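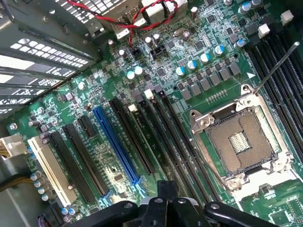 What is in the Kesidix data set?

Kesidix is a collection of wristband motion recordings from 38 people going about their day in and near the town of Pillham, along with the short diaries they kept while wearing the bands.

We put it together for anyone who is curious about how people move when they're left alone to cook, garden, fold shirts and chase the bus, and you're very welcome to use it for teaching, hobby projects or research (we would love to hear what you make of it!).

What you get

Each person has one folder. Inside it you'll find motion.csv, diary.txt and a small file called notes.txt, where we wrote down anything odd, such as a band worn on the other wrist for a morning. The bands are the Allska model with the soft strap, set to take 100 readings a second on three axes. Times are local to Pillham, and each recording starts at zero when the band is switched on.

Loading the files
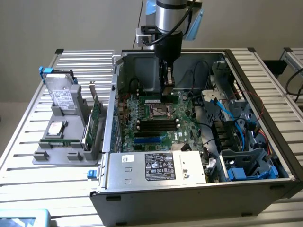 The motion files are long, and the loader reads a whole folder into memory before it does anything else, so please start with one or two people and work your way up. We know that's a bit greedy of it, and a gentler version is on our list. If you're on a desktop with room to grow, like the Dell tower lying open on the bench with its row of black memory slots, adding memory will help you more than a faster disk. On a laptop, use the --slice option, which reads 20 minutes at a time.

Labels

Diary entries were matched to the motion by hand, and there are 2000 labeled stretches in all. Cooking and walking are well covered. Swimming is hardly there, and stairs got mixed in with walking until March, when one of our wearers kindly pointed it out. Where a diary was vague we used the label "unsure" and left it at that.
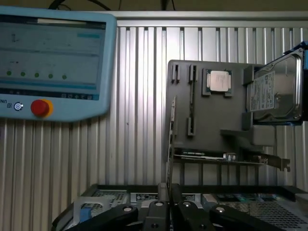

Known problems

The clocks in some bands drift a little by evening. The Mogensen script in the tools folder fixes most of it, but run it on a copy, please, as it writes over the file you give it. Folder names also skip a few numbers where people changed their minds and asked us to take their recordings out.

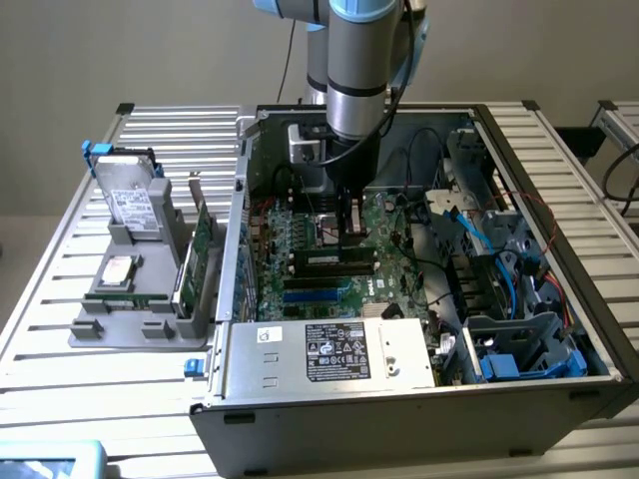
Gripper above the memory slot area of an open Dell tower.

Using and sharing

Share it freely, name Kesidix when you do, and please don't try to work out who anyone is. If you find a wrong label, send us the folder name and the start time and we'll fix it in the next release.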